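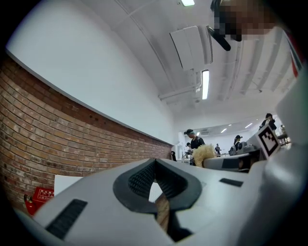 A hand-held gripper with its ribbed rubber finger pad, during the trials at Skarimska.

Home | News | Workshops | Events | Contact

Two grippers, one square table

Saturday, July 6, 2024

The Skarimska workshop has started to compare two hand-held grippers, and the first results are expected before the end of summer. The models are called Rodine and Ghauri. Both are moved by a person, who picks up and puts down everyday things while the position of the tool is recorded.

Joris Dijkstra, who leads the trials for the small firm Gener, said that the main question is the finger pad. A soft pad holds thin things well, but it wears out faster. "In May we changed the pads after 200 grasps," he said. "This is too often for us. I would like to reach 2,000."
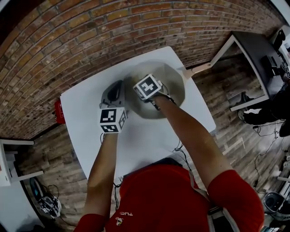 Working with a gripper in each hand at a round dish.

Dishes are a difficult test. The rim is smooth and the fingers must come to it at the correct angle, otherwise the dish turns away. The square markers give the position of each gripper, and Mr. Dijkstra wants to know how well this works when one hand covers the other.

The trials will continue for 7 weeks. Gener has not yet decided which of the 2 models it will order.

Comments

petra_w: Will the pad also be tested on glass? We had many problems with this.

Anselm: Good to read. Please publish the wear numbers for both models, also the bad ones.

Old Bench: 200 is very low. Which rubber is it?

Contact the editors | Copyright 2024 Skarimska News | Back to top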